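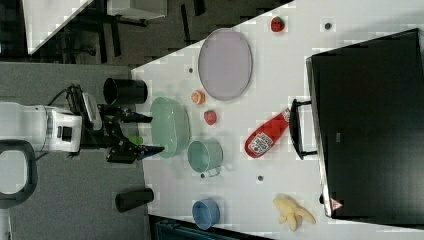

Tabletop layout with play food and tableware, Gusten collection.

Gusten Tabletop Collection: Data Card

Summary

The Gusten Tabletop Collection is a set of 307 photographs of play food and tableware laid out on a white tabletop. It was assembled at the Flelbridge study room as a reference for people who write, check or translate short descriptions of household objects. The collection is maintained by Yasaman Hashemi and Benedikt Wendt.

Contents

Each record consists of one photograph, one object list and one free-text note. Object lists use everyday names. Notes are written in full sentences and are limited to 500 characters.

Object groups

Play food. The group includes fruit and vegetables at toy scale. Strawberries, bananas and citrus fruit appear often. Citrus pieces are listed as "citrus fruit" unless the annotator is certain of the kind. Two strawberries in the same layout receive separate entries, even where they look alike.

Tableware. Plates, cups and basins are recorded with shape and main color, for example "lavender oval plate" or "teal cup". A rim of a different color is noted. The direction of a cup handle is noted only where it points clearly to one side of the table.

Bottles and containers. The ketchup bottle is entered as "red ketchup bottle". Printing on a label is transcribed only when every letter is legible. Cylindrical containers lying on their sides are marked "on side".

Small items. Balls and other small pieces are included in the object list. Where the purpose of an item is unclear, annotators give its color and size and leave the purpose blank.

Table surface

Holes in the tabletop are part of the furniture and are not entered as objects. Marks left on the surface by earlier use are treated the same way.

Layout and annotation

Layouts were arranged by Emiliano Salcedo without a fixed plan. Items may lie close to the edge of the table, and no attempt was made to group food with plates or to set places as for a meal. Positions are given from the viewpoint of the photograph, which may be rotated in relation to the room.

Every object list was prepared by one annotator and reviewed by a second. Disagreements over color names accounted for 27 of the corrections made during review, most of them between blue and teal. The agreed color terms are kept in the file colors.txt, last revised in February.

Known limitations

Pale objects on the white surface can be difficult to outline. Toy food is simplified in form, and the names assigned to it should not be relied upon for the identification of real produce. The collection contains no cutlery.

Version and contact

The current release is version 2. Corrections should be sent to Benedikt Wendt at the Flelbridge study room, with the record number and the proposed wording.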